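Ticket: Spare finger pads and second gripper set, next budget round
Queue: Equipment requests
Opened by: Mimoza Janevski
Assigned to: Krum Grgić
Status: Waiting on quote

Mimoza Janevski, 9:40
We need a decision on finger pads before the July order closes. The blue pads on the handheld grippers are wearing at the tips and we have 3 spare pairs left in the drawer. At the rate we went through them on the Clunov desk tasks, that won't last the month. Please price pads alone and also a complete second set of grippers.

Krum Grgić, 10:15
Asked Nulletti for both. Pads are 42 per pair if we buy single packs. They have a bulk price but the minimum is 60 pairs. I don't know if pads keep that long in storage. Asked them about shelf life too.

Mimoza Janevski, 11:05
Sixty is too many unless Kisov takes half. Can you ask Gunhild? They use the same fingers.

Also, the softer pads from Ristić should be on the comparison. The desk work is mostly small stuff and plush, so grip on hard plastic and grip on fabric both matter. Current setup: 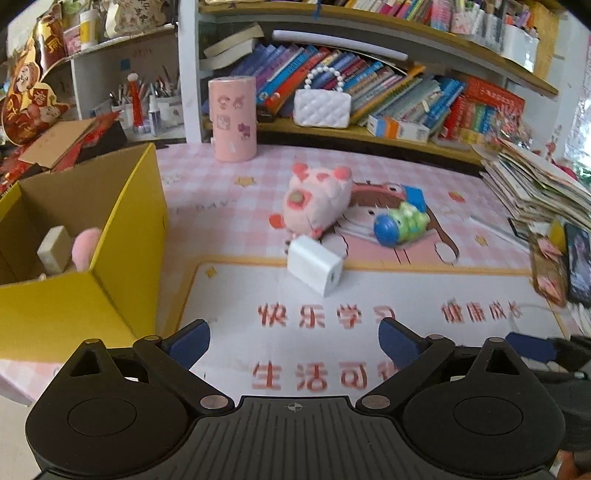 Desk task, blue pads fitted. White block and pink plush in front of the fingers, open yellow box on the left.

Krum Grgić, 13:30
Gunhild says Kisov can take 20 pairs at most, and only on their own purchase order. So bulk is out for now.

Ristić pads need a different screw plate. That adds a part per finger and they quote about 2 weeks for delivery. Not a problem for planning but it has to be on the same order or we pay shipping twice.

Mimoza Janevski, 13:50
OK. Leave Ristić in as a trial, one gripper only. Please add pivot pins to the Nulletti quote. They were missed last year and we had to order them separately.

Panagiotis Ionescu, 14:20
Budget note. Pads and pins can go under consumables, no approval needed. A second gripper set is equipment and goes to Snežana Shehu with a written reason and a quote that is still valid on the day she signs. Please split this into two requests.

Krum Grgić, 15:10
Split done. This ticket stays open for pads, pins and the Ristić trial. New ticket raised for the second set, linked. Waiting on Nulletti for the revised quote and the shelf life answer.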